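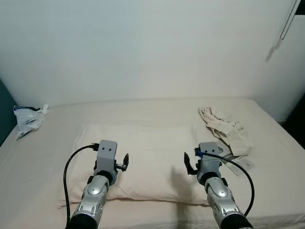 April, 9:40 pm
Océane Bouchard

Re: [firgate-players] Curkwood rep stuck after the third contract

The stall at Honoured is a turn-in order problem and can be cleared without abandoning the chain. Curkwood reputation is awarded by the quartermaster at Hanent, but the server only checks the threshold when a contract is handed in, not when the standing changes. Anyone who picked up rep from the river dailies between contracts three and four will have passed the threshold with no check running. I went through the same thing while furnishing the inn room in Firgate. My layout there is modelled on my spare bed, with a beige sheet, one off-white pillow in the middle and a bare white wall behind it, and the pillow pattern is locked behind the fourth contract, so I had some motivation to work out the cause.

Přemysl Tóth wrote:

> I have 3,066 rep with Curkwood and the quartermaster still shows
> the third contract as my last. The fourth does not appear on the
> board at Hanent or at Jurčo. I have relogged, changed layers and
> reset the addon folder. Is this tied to character level? I am 34
> and the wiki page says nothing about a minimum.
>
> Also, does the mount discount apply before or after the contract
> chain? I do not want to buy at full price if it is coming.

Level is not involved. I have the fourth contract on a level 34 alt as well.

To force the check:

1. Drop any Curkwood dailies you are holding. Partial progress on these is lost.
2. Take the supply run from the board at Jurčo. It is the repeatable with the grey marker and needs 8 tar barrels.
3. Hand it in at Hanent, to the quartermaster. Handing in at Jurčo pays the same rep but does not run the check.
4. Leave the zone by the ferry and come back. The fourth contract should be on the Hanent board.

If step 4 fails, look at whether the third contract is sitting in your log as complete but unrewarded. It can be hidden when the zone filter is on. Turn the filter off and scroll to the bottom.

On the discount, it applies at Revered and is independent of the contracts. The riverback costs 171 marks after the discount. The price shown in the vendor window does not refresh until you close and reopen it, so check before you click.

The supply run takes roughly ten minutes if you buy the barrels from the Jurčo chandler. Farming them is slower and the drop rate was lowered two patches back. The barrels do not stack in the ordinary bag, so clear the slots first or use the trade satchel.

If you have already dropped the third contract, do not re-accept it before the supply run. On my main that put the chain back to the second and I had to redo the lock gate escort.

Océane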